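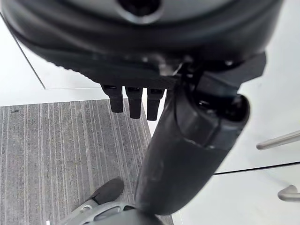 Workshop News: The Two-Arm Build

Home | News | Open Nights | Tool List | Members | Contact

The robot project at the Sernside shared workshop has moved out of the back bench and into the kitchen corner. Both arms are mounted and both hands are wired. The build now runs on its own control program, which the group named Enum after the long list of hand positions it started out as.

Members who have not stopped by since spring will notice that the hands have changed. The first pair closed like pliers and could hold a block of wood or a can, but not much else. The current pair has separate fingers, and the joints at the base of each finger have taken up most of the bench time this season. A finger that sits a little off at the knuckle will be well off at the tip, so every joint gets set with the hand clamped down and then checked again after an evening of use.

The bearings come from Zhong, the same supplier we use for the lathe parts. The first order was the wrong bore and had to go back. The replacement set fit without any filing.

Money spent so far comes to $2,266. Of that, $1,631 went to motors and the hand parts. The rest was cable, fasteners, connectors and one power supply that we should have bought in the larger size to begin with. The project has $200 left in its line until December, and no big purchases are planned before then.

Kitchen work

The kitchen corner was picked for the next round of work since it has things of many shapes in a small area. Cups, plates and racks are harder for a hand than blocks are. A cup has to be held firmly enough to stay put and lightly enough not to bend. A wire rack gives the fingers very little to close on, and it is easy for a fingertip to end up between two wires.

The plan is to work on one arm at a time at first and then on both together. Using both is where the old program had trouble. It treated each arm as a separate machine, and the two would wait on each other. Enum keeps one list for both arms, and either one can hold its position while the other moves.
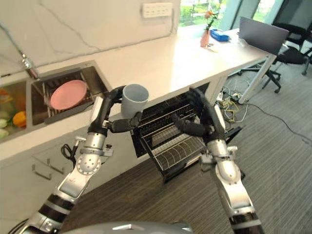 Left hand on a cup, right hand on the dish rack.

Anyone using the kitchen during robot hours should check that the arms are switched off before reaching across the counter. The red stop button is on a lead and stays with whoever is running the session. Please do not unplug anything at floor level to charge a phone - ask first and we will find you an outlet.

Two jobs are open for members who want to help. The first is making soft covers for the fingertips. We have tried heat-shrink tubing and it wears through. Gorkska rubber sheet in the 2 mm thickness has been suggested, and there is a piece of it on the shelf by the band saw. The second job is writing up the wiring, which at present exists as pencil notes on the back of a parts list.

Build sessions start at 7 p.m. and are open to all members. You do not need to know any programming. Bring safety glasses if you have your own pair.

Recent items

Band Saw Blade Change: What to Check First
New Shelf Labels in the Metal Room
Lathe Hours for the Winter
Leftover Lumber, Free to Members
Notes From the Soldering Class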